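Refill Schemes Deserve Firmer Rules

The Plergate refill scheme has now run for seven months, and the council of Skollow is right to consider adopting it. The case for reusing household containers is sound. The case for leaving the details to individual shops is much weaker.

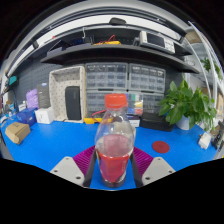
Labelling is where the present arrangements fail. A customer may fill any container and carry it home with no record of what it holds or when it was filled. A clear bottle with a red screw cap, half full of red liquid, could hold cordial or floor cleaner, and a visitor to the house would have no means of telling. Every refill should therefore carry a printed label giving the contents and the date.

Promico, which supplies 30 of the shops concerned, has argued that labels would slow service. The delay would be slight, and it is a fair price for safety in the home. Skollow should make the requirement a condition of joining.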